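Call for Participants: Handheld Gripper Demonstration, Spring Open Day

Reference 2926
Posted 27 March 2018

Tusex is looking for participants for the demonstration sessions at its spring open day. Visitors will watch everyday objects being picked up, moved and set down with a handheld gripper, and the recordings will be used to train the arm in the Plavon project. No background in robotics is required.

What participants do

Each participant works one shift of 2 hours, including a short briefing. Tasks are carried out at a standing table with household and office items: boxes, bottles, cards, small glassware. A task sheet gives the start position and the end position of each object. Participants operate the gripper with one hand, repeat each task until the operator calls the next one, and pause between runs while the table is reset.

Visitors stand behind the marked line and may ask questions during resets. Participants are welcome to answer but do not have to. Technical questions go to Declan Pryor, who runs the floor.

Requirements

Age 18 or over
Able to stand for the length of a shift and hold a light tool at chest height
Normal or corrected vision
Closed shoes with flat soles
No rings, bracelets or loose sleeves on the working arm

Left-handed applicants are encouraged to apply. Current employees of Tusex and Kimura are not eligible.

Schedule and payment

There are 30 places. Shifts are assigned by the office and confirmed by email. Payment is $300 per completed shift, sent by bank transfer after the signed time sheet has been received. Travel costs are not covered. Participants who cancel after confirmation will be moved to the reserve list. 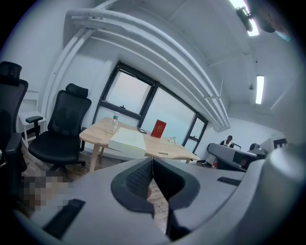 Recordings cover the table, the gripper and the surrounding room. Faces are blurred before the data is passed to the project partner, Erraji. A consent form is sent with the confirmation and must be signed before the briefing. Consent can be withdrawn in writing at any time before the data is handed over.

How to apply

Send your name, age, preferred hand and available times to Farzana Sial at the Tusex front office, quoting the reference above. Please do not attach a resume. Questions about consent or data storage should be addressed to Bernd Dreßler.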